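Nollham Lost Property Swap Day returns in May

PRESS RELEASE – for immediate use – 4/23/22
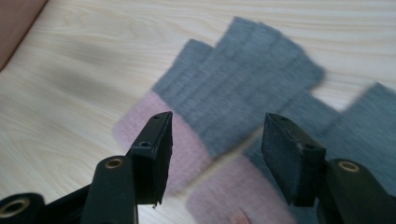 What happens to things left behind on the Nilley line buses?
Anything handed in is kept at the Nollham depot for 3 months. If no owner comes forward it goes to the Swap Day, where anyone local can take it home in return for something of their own.

Nollham's Lost Property Swap Day is back this May, in the old ticket hall on Nilley Road. Doors open 10am, close 4pm. Free entry. Exact date on the posters and on the depot noticeboard by the end of the month, once the hall booking is confirmed in writing.

The event is run by Sung, the Nollham reuse group, with shelving and transport from Gelik, the removals firm on the trading estate. Second time we have done it. Last time 400 people came through the doors and we ran out of tea before lunch. More tea this year. Also a second urn.

WHAT THERE WILL BE

632 items on the depot list as it stands today. Mostly the usual. Umbrellas, a great many umbrellas. Hats, scarves, gloves in pairs and gloves not in pairs. School jumpers with no name in them. Reading glasses, lunch boxes, library books (these go back to the library and are not for swapping, please don't ask). Walking sticks. A trombone case, no trombone. Two cake tins, one with a very good lid.

Children's things will be on their own tables this time. Parents told us last year that having to dig through the adult coats for one small mitten was a pain, and fair enough. Shoes and wellies by the side door. Books and games on the stage.

Phones, bank cards, keys, medicines and anything with a person's name and address on it will not be at the event. Those are dealt with seperately by the depot and always have been.

HOW THE SWAP WORKS

Bring up to 6 things. Each one gets you a paper token at the front desk. One token, one item, whatever it is. An umbrella costs the same as a winter coat. We did look at a points system and it took up most of an evening and came to nothing.

Things you bring should be clean and working. Wash knitted items first please, and dry them properly before they go in the bag. Damp wool in a carrier bag overnight smells and then so does everything next to it.

We can't take:

Electrical items with a plug
Mattresses, pillows, duvets
Car seats and cycle helmets
Knives and tools with blades
Food, opened or not
Anything too big to carry in by yourself

If you have nothing to bring, come anyway. There is a pot of spare tokens on the desk, help yourself, no questions.

ODD GLOVES TABLE

By request, the odd gloves table will be back and it will be longer. No tokens needed here. Take one, leave one, take three. Last year two people found a match for a glove they had at home, and a lot of others went off with two that nearly went together.

New this time: a mending corner beside it. Darning needles, wool in most colours, someone to show you how to pick up a dropped stitch or close a hole in a thumb. Bring your own mending if you like. Sewing machine mending is not on offer, hand only. Donations of wool welcome, any weight, part balls fine. Buttons too.

IF YOU THINK SOMETHING IS YOURS

The depot list will be up in the ticket hall window for 2 weeks before the event. Have a look. If you spot something you lost, go to the depot counter, not the hall, and describe it. Colour, size, roughly where you were sitting if you remember. Route helps. They will check and hand it over if it fits. No charge.

You can still claim on the day, right up until the item is swapped. After that it has gone to a new home and we can't chase it. Sorry, but we had a long argument about a tartan scarf last year and do not want another.

WHY WE DO IT

Before the first Swap Day, unclaimed items from the depot were sent away in sacks, some for rag and the rest to the tip. Good coats in there. The depot asked if anyone local wanted first look and we said we did. Of the things put out last time, 600 went home with somebody. What was left filled a few shelves in Gelik's van and went on to charity shops in Nilley.

It is also a decent day out. People stayed longer than we planned for, so there will be more chairs, and the side room will be open for anyone who wants to sit somewhere quieter.

FOOD AND DRINK

Tea, coffee, squash. Cake by donation. Soup from noon until it runs out, one pot will be vegetable with no dairy. Please label any cakes you bring with what's in them, nuts especially. Bring a mug if you can, the hall only has so many and washing up last year got out of hand.

GETTING THERE

The ticket hall is next to the bus station, a few minutes on foot from Nollham high street. Buses from Nilley stop outside. Bike racks at the front. Very little parking – the yard behind is needed for the van, and cars left there will be asked to move. Blue badge spaces are on the Nilley Road side and will be kept clear.

Level entry through the side door. The stage has steps, so if you can't get up there ask anybody in a green apron and they will bring the books down in crates. Accessible toilet by the kitchen. Dogs fine on a lead, but not in the kitchen or the mending corner.

The first hour, 10 to 11, will be kept calm. No music, and fewer people let in at once. Useful if you don't like crowds or have small children with you. After 11 it gets noisy.

DROPPING THINGS OFF EARLY

You can leave swap items at the hall the afternoon before, between 2pm and 6pm. You'll be given your tokens there and then, keep them safe, we can't replace lost ones (yes, we know). Please don't leave bags on the step outside those hours. It rained on them last time and most of what was in them had to be thrown out.

Gelik will also collect from people in Nollham who can't get to the hall. Ring the depot and leave a message saying what you have and which floor you are on. Collections are for bags and boxes only, no furniture.

HELP WANTED

Sorting the evening before, 6pm until done. Setting up from 8am. Front desk, kitchen, tables, mending corner, and packing down from 4. An hour is plenty if an hour is what you've got. Under 16s welcome with an adult. Wear something warm, the hall heating is slow to get going and the doors are open alot.

We are short of:

Clothes rails, any length
Coat hangers
Trestle tables
Big clear bags
A working label printer to borrow
Someone who can do poster lettering

Rails and tables will be returned. Put your name underneath on tape.

AFTER THE EVENT

Whatever is not swapped gets sorted the same evening. Wearable clothes and books to charity shops, worn out cloth to rag, umbrellas past saving will be taken apart for the fabric, which a couple of people at Sung sew into shopping bags. A few of these bags will be on show at the desk and can be had for one token each.

If it goes well we will ask the depot for a second date in the autumn, before the cold weather, when people want the coats.

NOTES FOR EDITORS

Sung is a reuse group based in Nollham and run by its members. It also holds a monthly repair evening in the same hall.

Gelik is a removals firm on the Nollham trading estate and is lending a van, shelving and crates free of charge.

The Nollham depot holds lost property from all buses on the Nilley line. The counter is open weekday mornings.

Press are welcome on the day from 9.30am, before doors. Please tell the front desk you have arrived and ask people before photographing them. Children only with a parent's say so. For listings, please use "Nollham Lost Property Swap Day, Old Ticket Hall, Nilley Road, 10am to 4pm, free".

Enquiries by message at the depot counter or at the hall on repair evenings. Replies within a couple of days, usualy sooner.

ENDS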